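Chapter 4
The Simulator on the Kitchen Table

By the end of Chapter 3 you had an arm bolted to a bench, a gripper that opened and closed when you told it to, and (if your evening went like mine) one cracked coffee mug. I want you to leave the arm switched off for this whole chapter. We're going to build a copy of your workspace on the computer and make our mistakes in there, where the mugs are free.

I was slow to come around to this. I started my arm, which I call Flukano after the name stenciled on the crate its motors came in, in the back corner of Drosham, a shared workshop with one good drill press and a very bad heater. My plan was to write code, run it, see what broke, and fix that. It was a fun plan! By December I had gone through 63 dollars in replacement gears and was hogging the bench so much that people had begun leaving their clamps on my chair.

Tekle Gebremichael had the bench across from mine. He lent me his old laptop with a simulator already on it and told me to give it one weekend. I spent most of Saturday on a wooden panel. It came out far too red, the grain looked like it had been built out of little bricks, and I was so proud of it that I made my sister come and look.
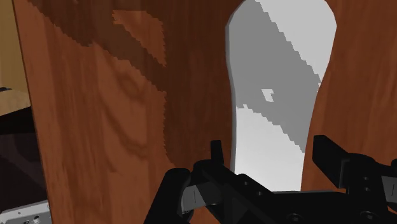

Figure 4.1. Simulated view from behind the gripper, with the fingers straddling the opening in the panel.

Notice how much of the view the gripper takes up. When you stand next to a real arm you can lean over and peek, and you forget that the arm can't. From back here the bottom of the slot is hidden behind black gripper parts, so if your program needs to know where that slot ends, it had better find out before it gets this close. I learned that from the simulator in an afternoon. At the bench I'd been blaming the motors for a month.

Don't fuss over looks, either. The wood grain is blocky, the edges of the gray band behind the opening go down in stair steps, and for our purposes that's fine. What you do need to get right is size. Measure your real parts with calipers and type in those numbers, even the boring ones. I once entered a panel as 153 millimeters wide when I'd written down 135, and then ran 500 practice moves against a thing that didn't exist. They went beautifully.

So, the plan for the chapter. First we'll set up an empty room and drop a table in it. Then comes the arm, joint by joint, using the measurements you took in Chapter 2 (go find that notebook now). After that we'll add a panel with an opening and bring the gripper up to it slowly, stopping short of contact. Collisions get their own section at the end, and you'll want a fresh cup of coffee for that one.

Before You Start

You'll need a computer with a few gigabytes free, your notebook, and a mouse with a wheel. A trackpad will work but you'll hate it.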